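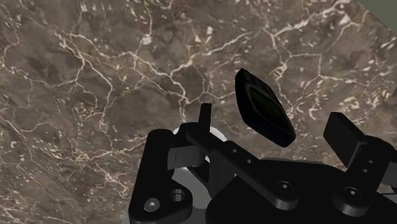
Greifstation Jultano G2 für kleine Handgeräte

Drucken | Per E-Mail empfehlen

Wer einmal eine ganze Schicht lang Handscanner und Messgeräte aus Kisten genommen, gedreht, geprüft und wieder abgelegt hat, kennt das Ziehen im Handgelenk. Bei Prilel haben wir das jahrelang selbst gemacht, und deshalb freut uns die Jultano G2 so besonders: Sie übernimmt genau diesen Handgriff. Der schwarze Greifer arbeitet mit zwei Fingern, deren Gelenke frei zugänglich liegen – das macht die Pflege angenehm einfach!

Was sich am Arbeitsplatz ändert

Die Station reicht die Geräte an, die Beurteilung bleibt beim Menschen. Kratzer, müde Tasten, ein Display mit Schatten: Das sehen geübte Augen immer noch am besten, und dafür ist jetzt endlich Zeit da. In der Rücknahme bei Bautista laufen an einem guten Mittwoch 537 Geräte durch, und zwar mit derselben Mannschaft wie vorher. Die Plätze wurden neu verteilt, zwei Kolleginnen sind in die Reparatur gewechselt, wo sie schon lange hinwollten.

Precious Navarro leitet dort die Frühschicht und war anfangs skeptisch. »In der ersten Woche haben wir dauernd auf den Greifer geschaut statt auf die Ware«, erzählt sie. »Inzwischen richten wir ihn morgens ein und reden beim Prüfen miteinander. Früher war dafür keine Luft.«

Einrichten ohne Programmierkenntnisse

Neue Gerätetypen werden in der Software Vundden zuerst simuliert. Man legt das Modell auf die virtuelle Fläche, wählt Winkel und Griffweite und lässt den Ablauf ein paarmal durchspielen, bevor an der echten Station irgendetwas fährt. Auch schräg liegende Geräte lassen sich so üben. Viele Teams machen das zu zweit am Bildschirm, und erstaunlich oft kommen die besten Einstellungen von Leuten, die vorher nie mit einem Roboter zu tun hatten.

Technische Angaben

Greifer: zwei Finger, schwarz
Traglast: 2000 g
Speicherbare Gerätetypen: 272
Einstellbare Griffkraft: bis 50 N
Simulation: Vundden, Einzelplatzlizenz enthalten

Lieferung und Einweisung

Zur Station gehören ein Satz Ersatzpads, das Bedienpult und die Einweisung vor Ort, verteilt auf zwei Vormittage. Bitte planen Sie alle Schichten ein, auch die Aushilfen. Den Betriebsrat laden wir gern zum ersten Termin mit ein. Neue Stationen liefern wir wieder ab Juni aus; Vundden kann schon vorher installiert werden.

Seite drucken | Seite per E-Mail senden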